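# What We Keep in the Biscuit Tin: Snack Sharing in Our Street

**Term project, Community and Everyday Life**
25 August 2024

When our tutor asked us to choose a habit from our own neighbourhood and look at it properly, I had grand ideas about transport, then about gardens, and in the end I came back to the thing that was sitting on my aunt's sideboard the whole time. Every household I grew up visiting had a container of small treats that was brought out when somebody came to the door. I wanted to find out who fills it, who is allowed into it, and whether younger people in Hứa Street (where I have lived since I was small) mean to carry the habit on.

## How I went about it

I started in February with a paper questionnaire, dropped into 212 letterboxes along Hứa Street and the lanes behind it. I got 124 back, which pleased me enormously, as I had been warned to expect a handful. A good many came with extra notes squeezed into the margins, and one had a recipe for ginger slice stapled to it, which I have since made twice.

After that I sat down for longer talks with 14 of the people who had ticked the box saying they didn't mind a visit. I asked everyone the same opening question, "What do you put out when someone drops in?", and then mostly let them wander. Some of the talks went for 2 hours. I recorded them on my phone with permission and typed them up at the Lerneo study rooms, where the heating is better than at home.

## What people told me

The first thing that came through was how firmly people separate everyday food from visitor food. Children knew the rule by heart. One woman remembered her brother being sent to bed early over a single caramel, and she is still a bit cross on his behalf, some forty years on.

The second was that the contents have changed a great deal. Older neighbours spoke about shortbread and slices baked on a Saturday-style schedule, as one called it, with a fresh batch whenever the last ran out. Hardly any of the younger households bake for visitors. They buy wrapped things, a few at a time, from the Trisolgate shops or the grocer next to Ladometti Shoes, and mix them all in together. Several said this was simply kinder to guests, who can slip one into a pocket for later without feeling rude.

I had expected the older people to grumble about this, and a few did, but most were quite cheerful. They liked the variety, and they liked that grandchildren could bring something of their own to add. In homes where two or three food traditions meet, the mixing seemed to matter a lot. Savoury and sweet go in side by side, and people pick according to what they grew up with.

The container itself hardly ever gets replaced. Nearly everyone I visited was using one that had first come into the house as a gift, full of something else.
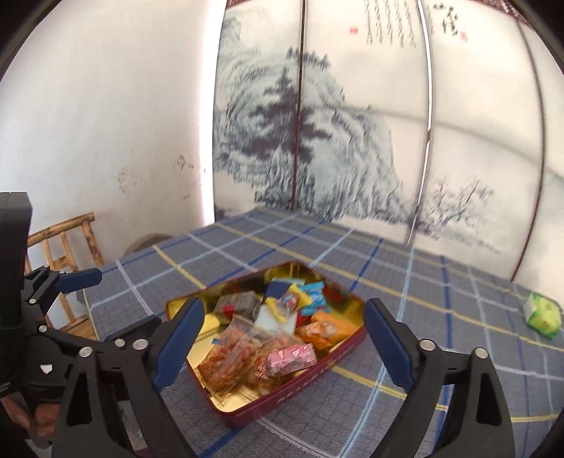
Bảo Tiêu read my draft of this section and felt I had been too quick to call the habit a matter of manners, saying that in his family the offering was really a way of getting people to stay for another cup of tea, and that the politeness came a distant second. I have thought about that a good deal. Looking back through my notes, more than half of my longer talks mention a visit that was meant to be short.

## What I would do differently

I would ask about refusing. I only noticed late in the project that there is a whole art to saying no the first time and yes the second, and I have almost nothing written down about it. I would also talk to more renters, as my returned forms leaned heavily towards people who own their homes and have been here for decades.

My thanks to everyone who opened their door to me, and particularly to the household at the top of the hill, who sent me home with a pocketful each time and wouldn't hear a word against it.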